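Plomell gets ready for another summer of the Grey Lady

Jun 11, 2019

If you grew up anywhere near Plomell, chances are that somebody's grandmother sat you down at some point and told you about the Grey Lady of Drukik Mill, and chances are you slept with the hall light on for a good while afterward. The story is one of the oldest we have in the valley (and one of the most argued over!), and this July it will be told out loud again at the mill itself, with two evenings of ghost stories planned in the yard beside the old millrace.

The evenings are the work of Afshin Vahidi, who has been gathering local legends for much of his adult life and who will happily talk about them for as long as your tea stays warm. He has 24 versions of the Grey Lady written down so far, some of them only a line or two on the back of a grocery receipt, and he says hardly any of them agree on who she was.

In the version most of us know, she was the miller's daughter, who went out one foggy night to close the sluice gate and never came back to the house. People walking the river road have claimed ever since to see a pale shape standing by the water, always with her back turned, and always gone by the time they reach the bend. Farther up the valley they tell it differently. There she is a traveller who begged a bed at the mill and was refused one, and she goes from house to house on cold nights, leaving a hollow in the pillow of any spare room that has been left made up.

"My aunt would never keep the guest bed made," Vahidi said. "She'd strip it the minute the company drove off, and if you asked her why, she'd tell you to go and bring in the firewood."
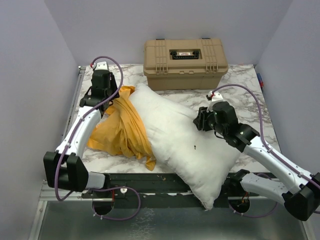

A white pillow and a tan toolbox on a marble-patterned tabletop.

There is a third strand to the tale as well, and it's the one that tends to start the arguments. The Kermani farm, just across the river from the mill, has its own tradition of a knocking heard under the floorboards in the wet part of the year, and older residents will tell you quite firmly that it belongs to the Grey Lady. Others will tell you just as firmly that it's the creek rising under the house. Vahidi doesn't take sides. He has sat up in the farmhouse kitchen on two occasions, he said, and heard a great deal of rain and one very loud refrigerator.

Whatever you believe, the setting does a lot of the work. The mill has stood without its wheel for longer than most people can remember, and the fog really does come up off the water in the evenings, even at the height of summer. Anyone who has driven the river road after supper with the windows down will know the feeling.

Four storytellers will take part on each evening, with the Grey Lady saved for last, once it is properly dark. Voltico, the electrical shop on the main street, is lending the lanterns for the path down from the road, and there will be cocoa and butter tarts at the gate. Younger children are welcome for the first half, which keeps to the gentler stories, including the one about the talking heron that everybody's uncle claims to have met.

Vahidi would also love to hear from anyone with a version he hasn't come across, however short or muddled it may be. Notes can be dropped in the box inside the door at the Plomell library, and you're welcome to leave your name off if you'd rather the neighbours didn't know what you saw down by the bend.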